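The Four O'Clock Table

April 9, 2004

I have a weakness for small tables with food on them. Give me a big holiday spread and I wander off after one plate, but set out some fruit, something baked and something to drink, and I'll stay until the light goes. All through February I was at it nearly every afternoon, and I'm still not tired of it!
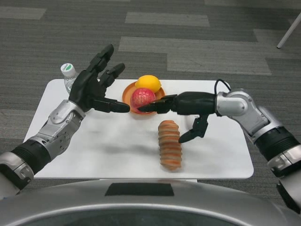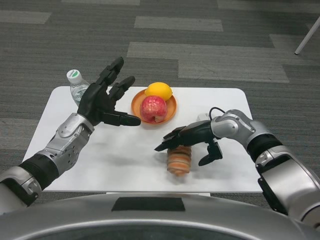

An orange plate on a white table, with a lemon at the back.

The plate is the part I get most excited about. I own eight plates of a decent size, and for years I put fruit on the white ones, the way magazines told me to. Then I bought a round orange one at Jula, the housewares shop on the corner of my street, and the whole business woke up. Yellow against orange is warm without being loud, and anything red simply glows. Try a lemon first. You don't even have to eat it (I slice mine into the water at the end, or forget it until supper).

Keep the plate small. Two pieces of fruit on a small plate look generous, and the same two in a salad bowl look like the last of the groceries. I like one that's sharp and one that's sweet, with the sweet one in front where people can reach it.

Then the bread. The bakery in Stelmakh makes a striped spiral roll that I would cross town for, and regularly do. They start selling at seven and by ten you're out of luck. Mine is a poor cousin, but a happy one: 400 grams of flour, 300 of milk, a spoonful of sugar, yeast, salt, and sweet paprika kneaded into half the dough. Roll the two halves out, lay one on the other, and curl them up tight. The bands wander a little in the oven and I love them for it. I stand my roll right on the tabletop, no board, no basket - you tear it anyway, and crumbs wipe off.

Water is plenty to drink. I've tried the fancy syrups from Okov, and they're lovely, but after bread and fruit I want something plain and cold, and I want to pour it myself.

As for the table, go for a pale one with rounded corners if you have any say in it. My hips have met every square corner in this apartment. I paid 693 for mine, delivered, after months of looking at ones that cost over twice that, and I'd buy it again tomorrow. It came with a Floltlow catalog in the box, and now I have my eye on a second plate. Green, maybe - for pears.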